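**To:** workshop-build list
**From:** Orathai Prasertsri
**Date:** 17/04/2020
**Subject:** Re: Handheld grippers, where we've got to

Pongsak wrote:

> Hi all,
>
> Good week. Both grippers now close fully and open again without sticking, and the marker cubes are on and stay on. I've recorded 62 runs in my living room, mostly picking things up and putting them back down on the table. Retno has been through the first lot and says the tracking is clean enough to use.
>
> My plan is to keep recording until the end of the month, then start training for the Mistar arm so it's ready to show people in June. I'd like to order the second Mistar now while the price is good. It's 661 dollars with the power supply. I think we can skip the bench tests, because the runs speak for themselves.
>
> Any objections? Otherwise I'll go ahead on Monday.
>
> Pongsak

Yes, a few objections. Sorry to be the one again.

First, the good part. The new fingers are a big improvement on the ones we had at the shed, which flexed so much you could never tell whether you had hold of the thing or were just leaning on it. Whatever Sunee did to the print settings, please write it down somewhere other than the back of a Plisico box. I'd like to print a spare pair in the same colour and I don't want to guess.

Now the rest. "Clean enough to use" is doing a lot of work in that message. Retno, what did you compare it against? If you watched the playback and it looked smooth, I'm not convinced. Smooth and wrong looks exactly like smooth and right. My own attempt at this with the old Prajapati board gave a lovely path through the air that ended 4 centimetres to the side of the cup every time. I only found out when I taped a ruler to the bench. So I don't want to skip the bench tests. They're dull and they take an afternoon. Put the gripper on a known spot, move it to another known spot, see what the numbers say. Do it with the left, then the right, then both together.

Second, 62 runs by one person in one room. Pongsak, you're tall, you know where everything is and you've been practising for weeks. I'd want Chutima to do a batch, since she's left-handed and has told us more than once that the trigger is in the wrong place for her. I'd want some done at another table too. A rounded top is fine but I'd like to see what happens at a square one, with a corner to reach around. Otherwise we're going to teach the Mistar how to be Pongsak at home, and then it's going to a bench in a shed.

Third, cables. I know Wemow sell a wireless kit and I know we said no to it. I still think no, for the price. But the leads need to go up the arm and down the back, with a proper clip at the shoulder. Trailing on the floor they'll get stood on, and a tug halfway through a run is going to end up in the data as if somebody meant it.

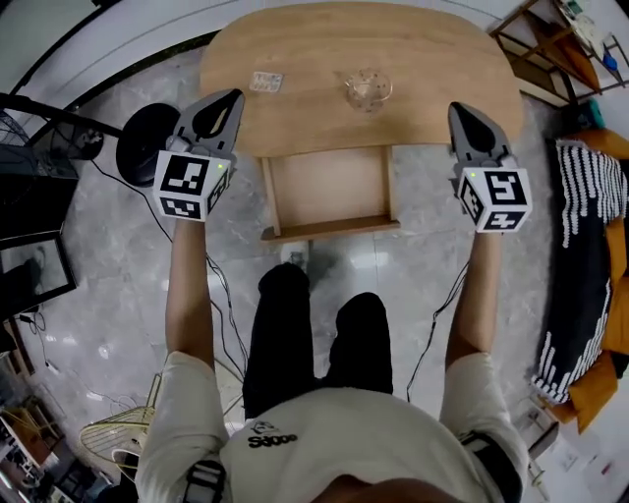
Can a run be kept if one of the cubes drops out of view for a moment? Only if the gap is short and the hand was moving slowly on both sides of it; anything longer should be thrown out, even if the pick itself went well.

I'd put that in the notes as a rule so we're not arguing it run by run. At the moment I can't tell from the folder which ones had gaps filled in and which didn't. Retno, if your script fills them automatically, please make it leave a mark in the log.

About the lights on the cubes. Green means powered. It doesn't mean the thing is recording, and it certainly doesn't mean both sides are recording at the same rate. We lost a whole evening to that at Sunee's in the summer. Clap the two grippers together at the start of each run and check the bump lines up in both files. I'd call anything under 60 milliseconds apart tolerable for slow picks and I wouldn't trust it for pouring.

On the second Mistar — please hold off. The first one hasn't done a single pick from this data yet. If it manages a few on the shed bench, with someone other than Pongsak setting out the objects, I'll happily put in my share and say I was too gloomy. If the price goes up before then, so be it.

I can bring the ruler, the flat plate and my good clamps around and leave them on Pongsak's doorstep over the weekend. Chutima, could you say whether you'd be willing to do a batch, and whether you want the trigger moved first? I'd move it first.

Orathai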